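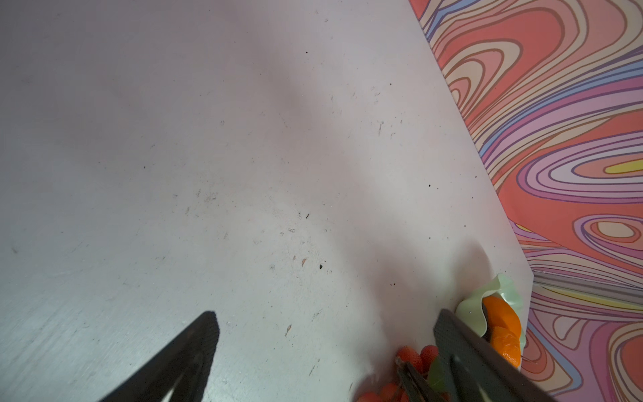

Comedy Development Fund: Progress Report to the Kauppinen Trust

November
By Morag Baxter, Programme Manager, Wernum Comedy Workshop

Where we are

The grant pays for a year of work with performers who are moving from live character comedy into television and audio. We are now past the halfway point. Four writer-performers were taken on at the start and all four are still with us. Two have finished scripts, one is on a second draft and one has changed project, as explained below.

Artists

Océane Simard has completed the pilot script for Grevano, her half-hour comedy set in a ferry ticket office. It went through five drafts. The main change since the last report is that the brother has gone and his lines have been shared between the two clerks, which brought the running time down to 28 minutes at the read-through. A production company has asked to see an outline for the rest of the series. No money has been offered and we are not counting on any.

Ilari Räsänen has recorded the first three episodes of his audio sketch series, Adent. The remaining three are written but need another voice. The actor we had booked took a touring job, and auditions for a replacement are under way.

Radwa Ouazzani is on the second draft of her stage-to-screen piece. She was away filming a supporting part in a drama for five weeks, with our agreement, and her deadline has moved to the spring. The filming was paid at the full union rate and is her first screen credit.

Evdokia Stamatopoulos has dropped the script she applied with. She felt the material worked on stage and would lose too much on screen, and after two meetings I agreed. She has started a new piece about a regional quiz show and has delivered a 12-page treatment. We would like the Trust to confirm that it is content with this change.

Public performances

We held 8 work-in-progress nights in the studio. Total attendance was 355. The best night was Océane's reading, which drew 104 people and had to be moved to the larger room. The weakest was the first of the audio evenings, which clashed with a local festival. Tickets were pay-what-you-can and the takings went back into performers' fees.

Money

Spending is in line with the budget except for studio hire, which is over by £600. Two extra recording days were needed for Adent after the first session was lost to building noise next door. We have covered this from the travel line, where there was room, and do not need to ask for more. A full statement is attached separately.

Problems

Script feedback has been slower than planned. Each artist was promised written notes within two weeks and on three occasions it took nearer four. We have brought in a second reader for the remaining drafts.

Before the next report

- Recast and record the last three episodes of Adent
- Series outline for Grevano
- Second draft from Radwa Ouazzani
- First full draft of the quiz show script
- Dates fixed for the spring showcase, with invitations to agents and commissioners

I would be glad to have the Trust's answer on the change of project before the new year so that the contract can be amended.

Related reports
Adent: notes from the first recording block
How we choose our artists
Work-in-progress nights: audience comments
Previous report to the Kauppinen Trust

Contact us | © Wernum Comedy Workshop | Back to top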